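Workshop tips: sorting cards and small packets with a robot hand

Last updated February 2023

These tips come from our Widunex tests, in which a robot hand moves flat things to and from a wooden organizer with narrow slots. We recorded 751 attempts. Of these, 322 used the old starting position of the hand and the rest used the new one, 3 cm higher. The higher start gave us fewer bent cards, so we keep it now.

Tie the cables before you start. A loose cable pulls the wrist a little, and the error is easy to blame on the software.

Hold a card by its short end. When we held it in the middle, it often turned in the slot.

Do not clear the desk completely for every run. In December we trained on 192 attempts with a clean desk only, and the result was poor as soon as a laptop or a box stood near the organizer.
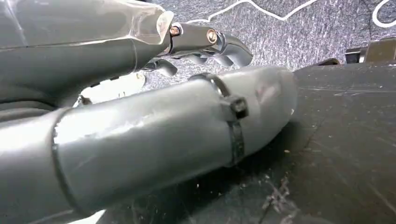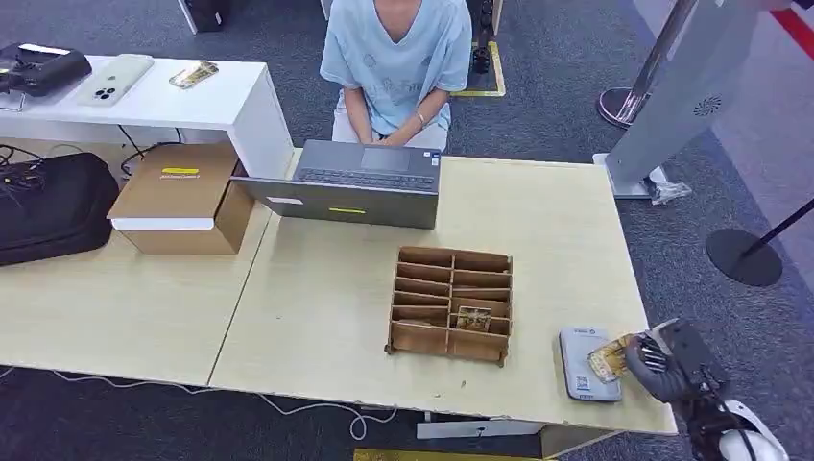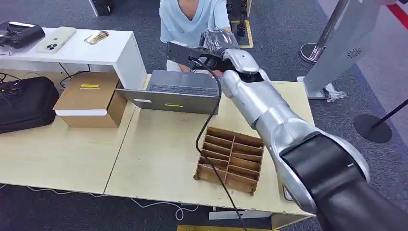 Write down each failure at once, with the slot row and the side. We use a simple sheet called Jarkden, but a paper notebook is also good. If the same slot fails many times, measure it with a ruler. Thin wooden slats can move with use, and a drop of wood glue is cheaper than a new training.

Wipe the fingertips with a dry cloth between sets. We tried alcohol also, and it made no difference in our numbers.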